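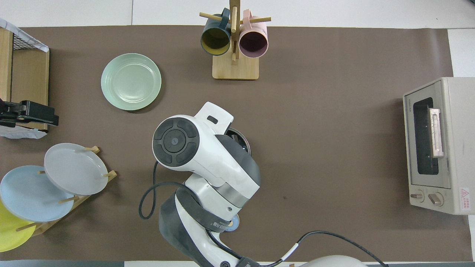 Progress report for the period ending in July
Project: Teaching household tasks by demonstration
Prepared by the Barnitside project team for the Pindura fund

1. Summary

In this period we moved from preparing the workplace to recording demonstrations every working day. We have now 210 accepted demonstrations, all made by remote control. The first training run is finished and the second is in progress. One part of the plan, teaching by moving the arm directly by hand, is behind schedule, and we explain the state of it in section 4.

2. The workplace

The kitchen table is now in its final form. The arm stands at the near edge and works over a brown mat. On the far side is the wooden mug tree with two pegs, where the dark teal mug and the pale pink mug hang. The plates stand in a wooden dish rack at the left, and the toaster oven is at the right side of the mat. We keep the rack, the tree and the oven in the same places during one block of recording, and we move them a little between blocks, so that the trained model does not learn only one position.

The choice of objects was discussed with you at the last review. We followed your advice to use things from a normal shop and not special test objects. The plates have different colours, light grey, light blue, yellow and pale mint green, and this helps us to give the instruction in words ("take the yellow plate"). It helps also when we look through recordings later and want to find a certain case fast.

3. Demonstrations by remote control

The operator sits at a separate desk and moves a small leader arm, and the robot arm follows. The operator may look at the table directly or at the camera picture. In the first weeks most operators looked at the table. We then asked them to use only the camera picture, as the model will have only this picture when it works alone. The recordings became slower but much more useful. Before the change the operator sometimes corrected a movement for a reason which is not visible to the camera, and the model can not learn such a correction.

The tasks recorded so far are:

Taking a mug from the tree and putting it on the mat
Hanging a mug back on the tree
Moving a plate from the rack to the mat
Putting a plate back in the rack
Opening and closing the door of the oven

Hanging a mug back is the most difficult. The handle must go over the peg, and from above the gripper hides a good part of the mug in exactly the moment when the operator needs to see it. Our operators learned to come from the side and to stop shortly before the peg. We wrote this down in the operator guide, together with a short rule for the plates: hold at the rim, lift straight up, and turn only when the plate is free of the pegs.

Each operator works for one session in the morning and one in the afternoon. Longer sessions gave us tired hands and more rejected recordings. A recording is rejected when an object falls, when the arm touches the rack or the tree with force, or when the operator makes a long pause in the middle. The recordings are checked every Thursday by a person who did not make them.

4. Demonstrations by hand

In this method the motors are made soft and a person leads the arm directly. We planned to start it in this period and to compare both methods on the same tasks. We have made only trials. There are two problems. The hand and the sleeve of the person come into the camera picture, and the forces at the wrist are not the same as when the arm moves alone. For the first problem we now record the path by hand and then play it again without the person, and the camera records during the second pass. This works well for plates. For mugs it works less well, as a small error at the peg is enough to miss it.

The software for playing the path again was supplied by Irnov. The first version lost the gripper commands at the end of a path. A corrected version came late, and this is the main cause of our delay.

5. Training

The first model was trained on the plate tasks only. It takes a plate from the rack in most attempts when the rack stands where it stood during recording. When the rack is turned, it often closes the gripper too early. We expect an improvement from the second run, which includes the blocks with moved furniture – but we do not want to promise a number before the evaluation is done.

6. Cooperation

The Benítez workshop made new finger pads for the gripper. The old pads were too smooth for the glazed mugs. All recordings with the old pads are marked in the data, and we will decide together with you whether to keep them.

7. Next period

We will finish the comparison of the two teaching methods, with the mug tasks last. We will train two new operators and note how much practice they need before their recordings are accepted. We ask for your agreement to move the remaining travel money to operator hours. The total budget stays the same.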